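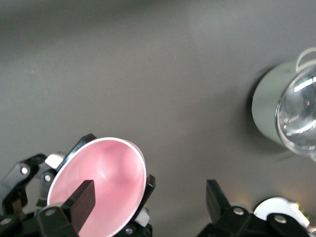

Half sizes missing on shelf labels and web listings for Văduva flats

Support > Closed tickets > Stock and labels

Print this page | E-mail this page

Opened: February 5, 2018
Status: Closed
Product: Plorneo stock desk, with Dromik label printing
Store type: Women's shoes and accessories, 2 locations

Reported problem

We took in the spring delivery of Văduva ballet flats and every half size is showing as the whole size below it. The shelf labels are wrong, the web shop is wrong, and the count for each whole size is too high. The delivery was 238 pairs. The total in the stock desk matches the packing slip, so no pairs are missing, but a customer who orders a whole size online could be sent a half size. Foson boots came in on the same truck and their labels are fine.

First reply from support

Please take the Văduva flats off the web shop until this is sorted out. Use "Hide from web" on the brand page. Don't use "Set to zero", which writes over the counts and makes them harder to rebuild.

Please also send us:
- the supplier file you imported, before anyone opened it in a spreadsheet
- a label from one of the wrong boxes
- the import settings page for Văduva

Store

Brand is hidden. File and settings page attached. I have only the file as saved on the back office computer. I did open it to check the prices, but I don't remember saving it. A label is attached too. The box end printed by the maker has the half size on it and our label next to it doesn't.

Support

The file is good. The half sizes are in it, written with a comma, the way many European suppliers write them. Your Foson file uses a period. The import setting for Văduva is "Decimal mark: period", so everything after the comma was dropped.

Did the fall delivery from Văduva come in correctly? If so, something changed between September and now.

Store

Fall was fine. I checked the suede pairs left over from it and they have the half sizes on the labels and in the system. No one here remembers changing the setting. We did add the second store to the account over the winter.

Support

That explains it. When a location is added, the account gets a new default import profile, and any brand without its own profile moves to it. Foson has its own profile on your account. Văduva was using the default.

Steps to correct it:

1. Go to Brands, open Văduva, and choose Import profile.
2. Select "Create profile for this brand". Set the decimal mark to comma. Leave the size system on EU.
3. Go to Deliveries and open the spring delivery. Choose "Reverse delivery". Sales already made against it will stay on the books and show as unmatched.
4. Import the same file again.
5. Open one style and check the size grid before you accept the delivery.

Store

Done through step 5. The size grid now shows the half sizes and the total is the same as before. There are two unmatched sales, both black leather flats sold at the counter. I matched them by hand from the receipts and what was left on the shelf.

Labels are still printing wrong. I sent one style to the Dromik printer and the half size is still missing, although the preview on the screen has it.

Support

Dromik keeps its own copy of the item list and prints from that. It only picks up items marked as new, and these item numbers already existed. Please run a full refresh: in the Dromik window, open Items, then "Reload all". You have 2,953 items on the account, so it can take up to 2 hours. The printer can't be used while it runs. We suggest starting it after closing.

Store

Ran it last night and it was finished when we opened. Test label is right. We reprinted the labels for the whole delivery and stuck them over the old ones. The other store got its share of the flats with the old labels on, so they are reprinting theirs as well.

One more question. Do we need to do anything about the satin pairs that are on back order? They aren't in the file.

Support

No. They will use the new brand profile when they arrive. You can turn off "Hide from web" once the boxes at both locations have new labels. Please check one half size on the web shop afterward, as the listing page can show old sizes until it has been refreshed.

Store

Flats are back on the web shop and the sizes are right at both stores. You can close this.

Resolution

Import profile for the brand set to comma. Delivery reversed and imported again. Full item reload run in Dromik. Ticket closed at the customer's request.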